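Kitchen Chores and Machines: What to Hand Over, What to Keep

Filed under Kitchen, Cleaning. Updated Sunday, May 8, 2022

Readers of the Mellness tips page keep asking whether a robot arm can take over kitchen work. For most homes the answer is still no. A few chores are close, and the way you set up the room matters in either case.

Wiping a stovetop

A flat top is the easiest surface in the kitchen for a machine. The height is constant and the edges are straight. Baked-on sugar is the hard part. An arm repeats the same stroke at the same pressure, where a person feels the drag and switches to a scraper. Keep this job for now. Let the top cool, lay a damp cloth on the spot for ten minutes, then scrape at a low angle.

Simulated kitchens are where much of the practice takes place. A Franka Emika arm over a stove-like unit, with a jug, a knife and a spoon on the counter beside it, is a fair sample of the problem. One trial setup at Ukstead ran 2,000 wiping passes in software and 230 on a real top. The software passes scored better.

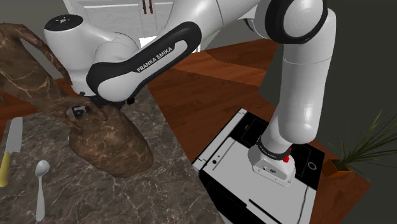
Putting away knives and spoons

Thin metal lying flat on stone is difficult to grip. Two fingers need an edge to get under. Store flatware in a tray with sloped bottoms, or stand it handle up in a crock. Both help stiff human hands as well. Knives go in a block, by hand.

Moving jugs and pots

Lift by the handle with one hand under the base. Machines manage a empty jug of known weight. A half-full one shifts as it tilts, and the Liyanage gripper tested at Ramusbridge in March was limited to 700 grams.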